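Search this site Enter keywords Go

Teaching a drive insert by hand, last bit always goes wrong

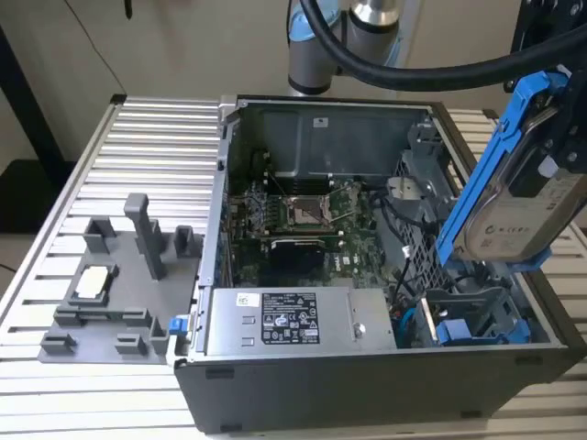

Hard drive in the blue gripper, on its way down to the cage

Hestent_shop

Trying to teach our arm to put a 3.5 inch drive into a desktop tower. Tower is on its side on the slatted table, open side up. I hand guide the arm (freedrive, then save points) and it plays back fine until the last 9 mm or so, then it drags on the cage and faults out on force.

Tried so far:
– more waypoints near the end. worse
– slower playback. same fault, just later
– driving it from the pendant instead of pushing the arm. Cleaner path but takes forever

We have 17 hand guided runs saved and 2 from the pendant. Should I keep recording and feed the lot into a learned policy, or is my teaching bad? The CPU is next after this so I'd like to get the method right first. Need something working by July.

Ostap Demchenko

Your teaching is probably okay up to the cage and bad after it. When you push the arm by hand your own hand is taking up the side load, so the run feels smooth and what gets saved is a path that only works with you leaning on it. Play it back stiff and it scrapes.

What I do for inserts:

Hand guide down to just over the cage, stop there, save that as its own point. Then do the last part by remote, small steps, in the tool frame and not the base frame. Your drive is coming in at an angle, so a straight down move in base is never going to line up with the way it needs to slide. Set the tool frame along the long side of the drive first, it took me 2 tries to get it right but only has to be done once per gripper.

Then turn on force mode for the slide only. Soft sideways, firm along the slide direction. Let it hunt a little.

Also check your payload setting with the drive in the gripper. If it's set for an empty gripper the arm sags or floats in freedrive and every point you save is off. And look at that cable loop, a heavy one pulls on the wrist more in some poses than others. Tie it further up the arm if you can.

I wouldn't mix the hand guided and pendant runs for training. Different speeds, different pauses. Pick one.

undard_fan

just record more. we had 2,308 demos before ours was any good

Climent

More demos of a bad path gets you a bad path, sorry. Agree with Ostap on the tool frame. Only thing I'd add – start your runs from differnt spots on purpose, and do a few where you miss the cage, back up and go again. If every run is perfect it has no clue what to do when it's off by a hair.

For the CPU, don't hand guide at all near the socket. Pins are exposed and your hand isn't that steady. Remote only, lowest speed scale you've got.

Hestent_shop

Payload was set for the empty gripper, ugh. Fixed that and redid the tool frame, now it gets almost all the way in before it faults. Will try force mode tonite and post the settings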